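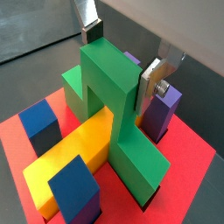 3.2. Estabilidad de las construcciones y dependencia del color

Las construcciones con bloques se han empleado como tarea de referencia en el estudio de la planificación espacial por su bajo coste y por la facilidad con que admiten una puntuación objetiva. En este trabajo se distingue entre el apoyo simple, en el que una pieza descansa por completo sobre la inferior, y el paso, en el que una pieza alargada atraviesa el hueco dejado por otra. La barra amarilla que pasa bajo la estructura verde en la Figura 1 corresponde al segundo caso. Wickramasinghe propuso tratar el paso como una relación independiente, dado que su orden de montaje admite más de una solución válida: la barra puede colocarse antes que el arco o introducirse después por el hueco.

Figura 1. Relación de paso entre una barra y una estructura en arco.

El corpus Mevcombe reúne 1.794 configuraciones finales, de las cuales 973 contienen al menos una relación de paso. Cada configuración se codificó mediante un grafo dirigido cuyos nodos son las piezas y cuyas aristas expresan contacto, apoyo o paso. El color se registró como atributo del nodo y no intervino en el cálculo de la estabilidad. 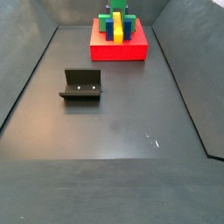

La codificación se efectuó en dos fases. En la primera se anotaron las relaciones de apoyo a partir de la pieza inferior, siguiendo el protocolo Falness; en la segunda se añadieron los contactos laterales, que el protocolo original no contempla. Se descartaron 64 configuraciones por desacuerdo entre codificadores en la dirección de alguna arista. Las discrepancias se concentraron en las agrupaciones compactas de piezas verticales, donde el contacto lateral puede confundirse con una separación mínima.

Para la comparación entre grafos se utilizó la distancia de edición, con un coste unitario para las aristas y doble para los nodos. El límite de búsqueda se fijó en 3.000 operaciones por par. Los pares que alcanzaron dicho límite se analizan por separado en la sección 3.4.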